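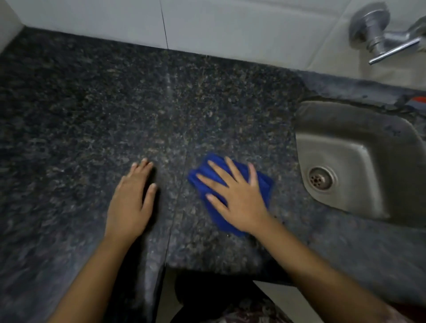 Wiping down the granite by the sink with the blue cloth.

April
Posted by the author at 9:40 p.m.

Print this entry | E-mail this entry

Went to the open day at Jadora this afternoon. It is a long drive from Bomwood and I nearly turned back at the bridge because of the road work, but I had signed up for the 2 p.m. group and did not want to waste the place. Parking was behind the building on gravel. They gave us coffee in paper cups and a name sticker that would not stay on my sweater.

The program is called Ryu. They want a robot that can do ordinary house cleaning, starting with kitchens, and most of the afternoon was about how they teach it. I had expected to see the robot first. It came last.

We started with a talk in a room with folding chairs. The speaker went through how they record people doing chores from head height, with both hands in view, and how a person then goes through the recordings and marks what each hand is doing. Wiping a counter turns out to be a big part of it. One hand pushes the cloth and the other one is flat on the stone, holding the body steady, and most of us never think about the second hand. I tried it on my own counter when I got home and I do lean on my left hand. I must have done it all my life.

They showed us recordings on a big screen. The one I remember best was a dark granite counter with white tile behind it and a steel sink on the right. The speaker stopped on the seam between the two slabs and said seams are hard. A cloth can snag, dirt sits in them, and the stone can look different along the line without being dirty. She said polished stone is hard in general on account of the reflections. Granite with flecks in it is worse again, as a crumb and a fleck look much the same to a camera. I can vouch for that. We had speckled counters in the old apartment and I was forever picking at spots that were part of the stone.

A man behind me asked why they don't just use a spray and a squeegee. The answer was long and I did not follow all of it.

After the break we went through to the lab in groups of 5. The robot is a pair of arms on a stand, made by Jemerier, with a soft pad on each hand. It was smaller than I had pictured. It wiped a test counter with a folded cloth, going side to side, and it took 4 minutes to do a stretch I would do in a few swipes. It missed a strip near the back wall. The woman running it said that corners and back edges are this year's work, and she wiped the strip herself with her sleeve before the next group came in.

It was quiet, I will say that. I had thought there would be more whirring. What you mostly hear is the fan from the computers under the bench.

I asked how many recordings they have of counters alone and she said 120 hours, from all kinds of kitchens. She also said people bunch the cloth up under the palm far more than they fold it, and the robot only does folded for now. A bunched cloth changes shape with every push and the arms have trouble with that.

No price and no date for when anybody could buy one. I did not expect one. There was a sheet to sign if you wanted to have chores recorded in your own kitchen, and I took a copy home but have not filled it out. I would want to fix the caulk behind the faucet first.

Stopped for gas and a sandwich on the way back. Home before dark. Legs stiff from the folding chairs - must remember a cushion if I go again in the fall. Need to call about the gutters tomorrow.

Contact | Copyright, all rights reserved | Back to top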